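Kurnow tabletop cell

From the Praltia shop wiki. This article needs a cleanup pass.

The Kurnow cell is a two-handed tabletop manipulation station run by Praltia. Built for handling practice with dishes and small soft or lumpy items. Two arms, black multi-fingered hands, wrist cameras, one white table. The control software is Risia. This page covers setup, upkeep and the common repairs. For the older bench see Sýkora cell.

Table and layout

White top, glossy, faint grid of gray lines. The grid squares are the only reference used for placing items, no tape. Round holes go through the top; keep them clear. Standard tableware layout is plate in the center, mug behind and to the left, one item either side of the plate so that each hand has somthing within reach.
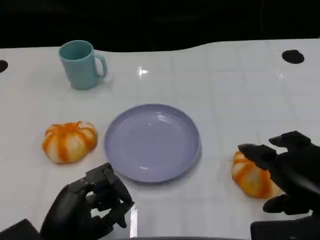 Start-up takes 14 minutes from cold if nothing faults. Order matters. Arms first, then hands, then cameras, then Risia. If Risia comes up before the hands it holds on to the old finger offsets and every grasp lands short. Fix is a full restart. There is no shortcut, people have tried.

Glare off the top is a known problem. The lights are bright and the surface throws a hot spot back at the head view. Moving the plate forward one square usually clears it. Dimming was tested in October by Golshifteh Asadi and dropped, wrist views got too noisy.

Fingertips

Most of the upkeep is here. Tips wear, get greasy, pick up crumbs. Food-type items are worst. Wipe the pads with a lint-free cloth after every session and check the brackets behind them as well, residue collects low down where the pad meets the bracket and is easy to miss.

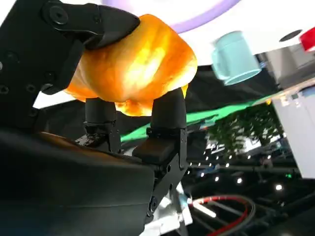 Pads are swapped as a set, never singly. A new pad next to a worn one tilts the grip and round items roll out. Interval is 200 hours of hand time, logged per hand. The count is kept in Risia under the hand serial, not the arm. Screws are small socket heads, finger tight plus a quarter turn. Over-tightening cracked a bracket on the left hand and it was down a full shift waiting on parts.

After a pad swap: run the open/close cycle 16 times, then re-zero. Skip the re-zero and the thumb closes late.

Cables

Check slack at each wrist before power on. Loops should hang free through a full wrist roll. If a loop pulls straight at any point, stop and re-route it. Ties go on the forearm casing only; a tie on the wrist side will saw thru the jacket.

Two-hand check

Last test before the cell is signed off. One hand takes the item and holds, the other comes in close with fingers open and stops. No contact. Watch the gap at the fingertips, also the forearm cables on the holding side. Use a round lobed item, flat ones hide a bad offset. Procedure was written by Oluwatosin Ezeani and last revised 18th September. 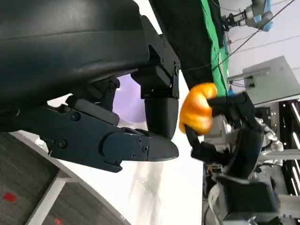 Known faults

Finger stalls half closed: usually grit in the joint. Power off, blow out, cycle by hand.
Wrist view freezes: reseat the connector at the forearm end first.
Late thumb: re-zero, see Fingertips.
Item slips on lift: worn pads or grease. Wipe, retry, then swap the set.

See also

Sýkora cell
Risia start-up faults
Pad stock and ordering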